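Mirport Residents' Forum
Building Rules and Shared Spaces
Topic: Furniture left in the Chiang Building reading room

kwokwai_pan
Posted 9:15 a.m.
Residents are reminded that the revised policy on shared furniture takes effect in June. Items left in the reading room for more than 15 days will be offered to other households. Owners may register an item at the front desk.

kumach_4th_floor
Posted 9:52 a.m.
I object to the period chosen. Several residents travel for work and would return to find their belongings reassigned. The previous policy allowed 79 days.

PinyuAu
Posted 10:20 a.m.
The previous period was the source of the difficulty. Last winter the room held 12 unclaimed chairs, and the fire inspector noted the blocked exit in writing. I support the change as drafted.

kumach_4th_floor
Posted 10:41 a.m.
The exit is a separate matter – it should be kept clear on any schedule. I request that a written notice be sent to the owner before any item is given away.

kolar_west
Posted 11:30 a.m.
I have no position on the period. Please confirm whether small items are covered, such as a wood-grain tray on a white table.

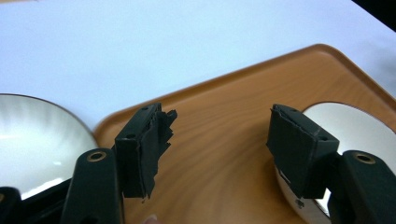 kwokwai_pan
Posted 1:05 p.m.
Trays are covered. The request for written notice is accepted and will be added to section 3.

kumach_4th_floor
Posted 1:18 p.m.
Thank you. My objection to the 15 days stands.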